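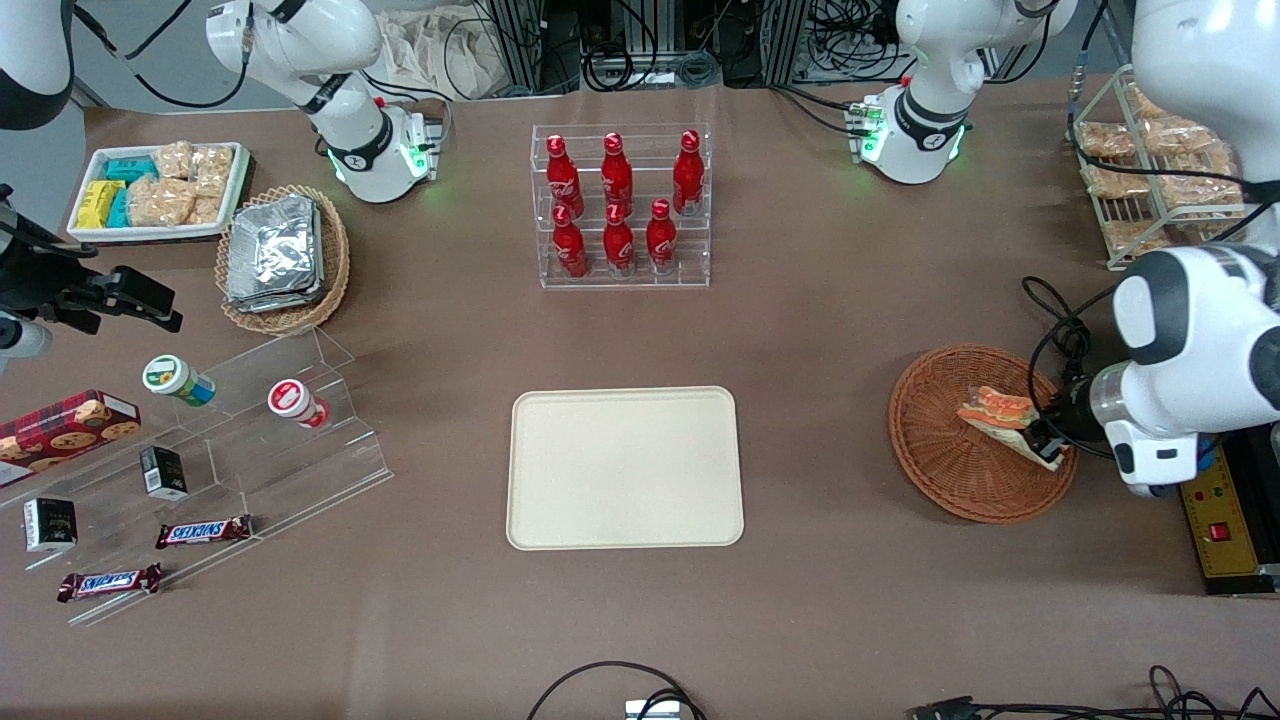
Tiered bottle rack slides on brown table cover

Bestis
Counter display: clear acrylic rack, two rows of three Coke bottles, on a table covered in brown paper or cloth. The rack creeps when bottles are pulled from the rear row. Wrapped sandwiches go in a shallow wicker basket beside it. How do I fix the rack without drilling?
25 February 2020

Plivholm
Silicone bumpers, one per corner. Tape the cover down first, or the whole sheet moves with the rack. Ours carries 690 g empty and stays put.

Jarker
Fill the back row last.

Sjöberg
Wrong order, that leaves it front heavy. Load the rear first. Bumpers are fine.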